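Drescombe kitchen opens again for winter lunches 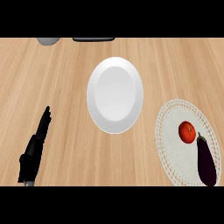

Vol. 3, No. 2

The community kitchen in Drescombe will open again in November, after a summer of repairs to the roof and the gas pipes. Lunch will be served from noon, and the price stays the same as last year.

Kaan Altıntaş, who manages the kitchen, told us that the repairs cost more than planned. The bakery Türkmen gave 600 dollars, and a soup evening at the Brokudora hall brought in another 1,493. "We were worried in August, but people have been very generous with us," he said.

The menu will be short in the first weeks – one soup, one warm dish and bread. Guests who cannot eat certain foods are asked to call the kitchen one day before.

The entrance is now on the side of Catier Street, next to the bicycle stands. The old door stays closed until the new steps are finished.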